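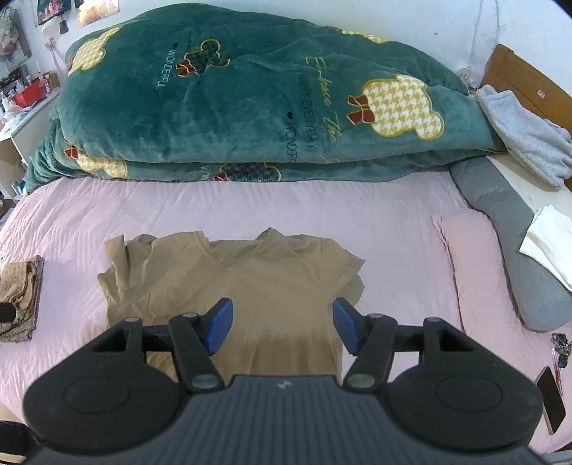
**Wanted: people who quote cartoons at inappropriate moments**

Venckus is a small website about old animated films and the jokes people still make from them. We need 2 caption writers, part-time, to start in November.

You will be sent stills from Tultano, a series from 2000 about a nervous badger and his landlord, and asked to put words under them. Five a day is plenty. Some will be funny. The rest will go out on the day the editor is at the dentist.

What we'd like from you:

- a working memory of at least one childhood film, songs included
- spelling that doesn't need a search party
- the ability to hear "my nan didn't get it" without resigning

No degree needed. Grímur Riis, who edits the site, has one in geology and it has come up twice.

The work is done from home, in whatever you happen to be wearing. Pay is by the caption, monthly, and will not change your life. You also get a login for Usus, our picture archive, which works best before 9am.

To apply, send Grímur your best caption for the badger falling in the canal, plus a few lines about yourself. Please don't send the one about the wet sock. We have it already.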